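The loose screw, and a week of bad recordings

January 10, 2022

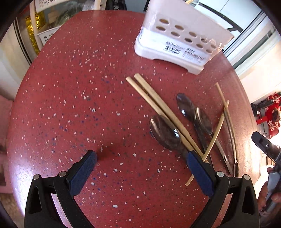 Cutlery sorting at the red table, gripper open.

I spent most of last week finding out why one of our hand-held grippers was recording rubbish. I'm writing it down while I still remember the order it happened in.

Some background for anyone new to the blog. Urretti is the name people keep typing, but it is Uretti, one t in the middle. It is a small project to teach a robot arm to tidy a kitchen table. We don't move the arm by hand to show it what to do. We carry a gripper with a camera on it, do the job ourselves, and the software works out the path and how far the fingers were open at each moment. Then the arm tries to copy it. The task at present is to get chopsticks and spoons off the table and into a white holder. We have two grippers, which we call Urrego and Tultari after the boxes they were stored in. Tultari is the one that gave the trouble.

What went wrong

The first sign was on the arm and had nothing to do with the hand-held side, or so I thought. It would come down over a spoon, close, lift, and leave the spoon where it was. With chopsticks it did a bit better, then worse. On one run it closed too far past a spoon handle and the motor kept pushing until the current limit cut it off. Nothing broke and no one was near it, but there was a smell, and I pulled the plug.

I assumed the arm was at fault. I swapped the motor cable, then the finger pads, then put the old firmware back on. That took two evenings and changed nothing.

What I should have done first was look at the numbers going in. The finger opening is saved as a plain value, where 980 is fully open and 22 is fully shut. I plotted a batch from November and a batch from the new year. The November lines went up to 980 and came back down to 22 every time. The new ones came back to 53, and a few never got above 900. Tultari had made every one of the bad ones. Urrego's were fine.

The cause

One of the screws holding a finger had worked loose. You could not see it. The head sat flush and looked the same as the rest. But if you held the body and pushed the tip of the finger sideways, it rocked by a millimetre or so. With that play in it, the pads could be touching while the software thought there was still a gap between them. The arm learned that this was what closed looked like, so it stopped short on thin handles. The hard squeeze came from mixing the two sets: some recordings said one thing and some the other, and it went for something in between depending on where the spoon lay.

I think long utensils made it worse. When you pick up a spoon near the end of the handle the bowl wants to drop, and that twists the fingers. Do that all day and a screw will move. I can't prove it, and the gripper had also been dropped once in Dullport on the way back from a demo.

What I changed

I took out both sets of finger screws, cleaned the threads and put them back with a small dab of thread lock, the blue sort that you can still undo. Each screw head now has a line of paint across it and onto the plastic. If the line is broken, the screw has turned.

Every session now starts with five slow opens and closes with nothing between the pads. A short script checks the two end values and won't save anything if they are off by more than a little. I also lowered the current limit on the arm. It had been set high for a heavier job last year and I never put it back.

The bad batch was around 900 recordings. I tried correcting them with a fixed offset, but the play was not the same from one to the next, so I have dropped the lot. We are redoing the chopsticks first, then the spoons.

Still to do: the cable on Urrego is getting stiff near the plug, and I want to replace it before it goes the same way. I have also ordered spare screws, a size I can never find locally.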